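Lò Square Table, White Marble Effect

Tables and desks / Square tables / Lò

Sold by Zarnura
Product number 722
Reviewed for this page by Giang Lâm
Page updated November 28, 2025

We were slow to list the Lò. A white top with grey veining has been in every furniture catalogue for years, and most of the ones we have been sent for trial went back. The pattern usually repeats, the edges usually chip, and the maker usually calls it "timeless". Clellska, who make this one, used that word in their covering letter, which did not help.

We kept it in the end, with reservations, and those are set out below along with the things we liked. If you only want the short version: it is a decent small worktable for one person, it marks less than we expected, and it is not the boardroom piece the maker's leaflet would have you believe.

What it is for

The Lò is a square table for desk-sized jobs. Writing, sorting, marking up papers, a bit of model making, a cup of tea. Two people can sit at opposite sides if neither of them spreads out. Clellska's leaflet claims it will seat four for a meeting. It will, if the meeting is short and everyone leaves their papers in a bag.

Because all the sides are the same length, you can turn it whichever way suits the room. Set square to the wall it looks like any other table. Turned on the diagonal it takes up more floor than you would think, but you can then stand at a corner and reach along two sides, which some people prefer for handwork. Try both before you decide where the sockets need to be.

The surface

The top is white with grey marble-like veining. We are not going to call it marble and we would rather you didn't either. The veining is soft enough not to fight with what you put on it, and small dark things show up well. A black pen can be found at a glance. So can every crumb.

Clellska says the finish will stand up to marker ink. We are wary of that sort of promise, so we drew on a corner and left it overnight. Dry-wipe ink came away with a damp cloth. Permanent ink came away with spirit and some patience, and left a faint shadow that we could find afterwards and a visitor could not. Red was worse than black. If you work with red pens all day, use a mat.

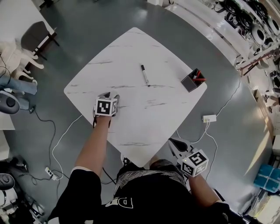
Heat is another matter. The leaflet says "heat resistant" and gives no temperature, and two letters asking for one have gone unanswered. Until we hear otherwise, treat it as a surface that wants a coaster.

Steadiness

On a hard, level floor the Lò stands well. You can lean your forearms on the edge and write without the far corner lifting. On carpet it is less sure of itself, and on our old boards upstairs it needed a folded card under one foot. There are no adjustable feet. At this price there ought to be.

Cables

The Lò has no cable hole, no tray underneath and no clip. Anything plugged in has to go over the edge and down to the floor, and if you use extension leads they will end up by your feet in a tangle. This is our main complaint. The maker offers a stick-on cable channel under the name Skuvovik, sold separately. We fitted one in January and it had come away at one end by the time we next looked. A strap from any hardware shop does the same job for less. Whatever you use, keep leads out of the way of chair legs and walking feet.

Goes with

White stacking chairs suit it and can be put away against a wall when the table is wanted for standing work. A dark grey chair looks smarter and hides marks better. For the top itself, a heavy square pen holder is a better buy than a tall round one, as long pens lean and a light pot will go over with them. We do not sell a matching desk set and would be suspicious of anyone who did.

Cleaning

Soapy water, soft cloth, dry afterwards. The leaflet recommends Clellska's own spray, 500 ml, which smells of lemons and did nothing for us that washing-up liquid had not already done. Avoid scouring powder. Wipe along the edges as well as the top, where dust collects and shows grey against the white.

Delivery and putting together

The table comes flat in one box. The instructions are all drawings and the third one is upside down. Allow an hour, and have a second person hold the top when you turn it over. The tool in the box is soft and rounds off quickly, so use your own if you have one.

Delivery is normally within 12 working days. We do not offer a timed slot, having found that the carrier does not keep to it.

Guarantee

Clellska gives 2 years against faults in the making. Chips to the edge are not covered, nor is staining, nor is "unsuitable use", a phrase they decline to explain. Zarnura will take back an unused table in its box within the usual returns period. Once it has been put together we will look at each case separately, and we ask for a clear photograph of the fault before you send anything.

Questions about the Lò can be sent through the contact form, quoting product number 722. Please say what sort of floor you have.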